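Unit 4 — Reused packaging: tins and small containers
Tutor: Sachiko Fukuda

Look first at where the lid meets the body. Rims lose their paint before flat panels do, so record wear there separately from the printed faces.
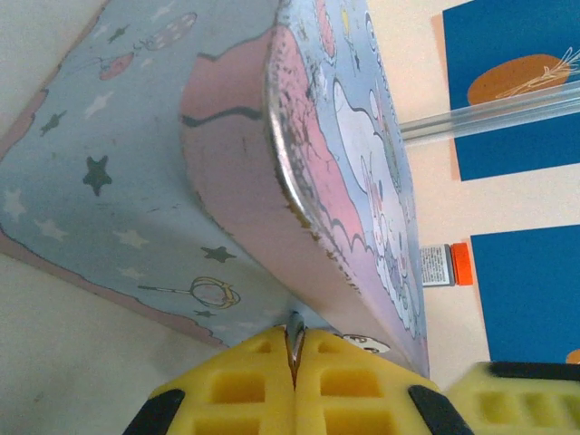
Fig. 1. Printed tin: chips along the rim, light scuffing on the pink side.

For the sorting task, note colour and closure for each item before you handle it. Size comes last. Write "not known" if you can't tell — do not guess at contents. 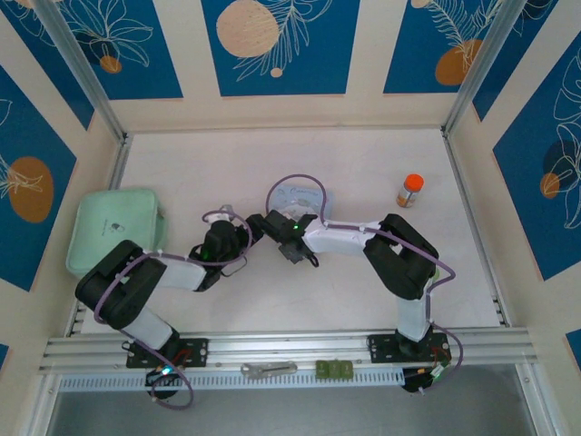
Fig. 2. Mint-green container, pale blue package and small bottle with orange cap.

Hand in record sheets to Brayan Lozano by the end of August.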